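Lerkside Clothes and Bedding Notes

README for the written part of the collection, version 2

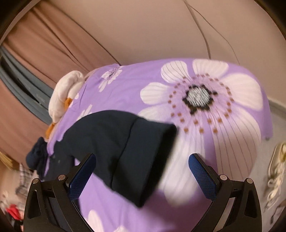 What is in this collection

The collection is about clothes that are put down on a bed before somebody folds them. It has 3,820 short notes, one note for each garment. A note says what the garment is, how it lies, and what kind of cover is under it. The notes were started in January and the text was closed on April 5, 2020.

Many beds in the collection have printed covers. A purple bedspread with large white flowers, for example, gives much more to write down than a plain sheet. When a navy garment lies across such a print, the edge of the cloth is easy to follow, but the petals under it are interrupted, and the note should say so.

Files

notes.txt — all notes, one per line
garments.txt — the list of 18 garment words we allow
covers.txt — words for bedspreads, sheets and blankets
ellwood_list.txt — the older word list, kept for comparison only

How a note is written

First comes the garment word. If it is not possible to decide between a sleeve and a trouser leg, please write "leg or sleeve" and do not guess. Second comes the shape: flat, bent, folded, rolled or heaped. Third come the details, such as a cuff, a hem band or a seam. The cover comes last, with its main color and print.

Example of a note:

leg or sleeve; bent; wide cuff or hem band, dark stitched seam; purple cover, floral print, white flowers

Known problems

About 2,000 notes were written with the Ellwood list, where "cuff" and "hem" are the same word. We corrected the notes that we could check. The others have the mark E at the end of the line.

Dark blue and black are often mixed up. Wrinkles in the cover are recorded only in the later notes, so a missing word does not mean a smooth bed.

Names of flowers are not used. We tried it for a while, but two writers rarely agreed — now we write only the color and the size of the print.

Corrections

The Hesham and Barua groups share the work on the word lists. Please send the line number together with your new wording, and leave the old line as it is.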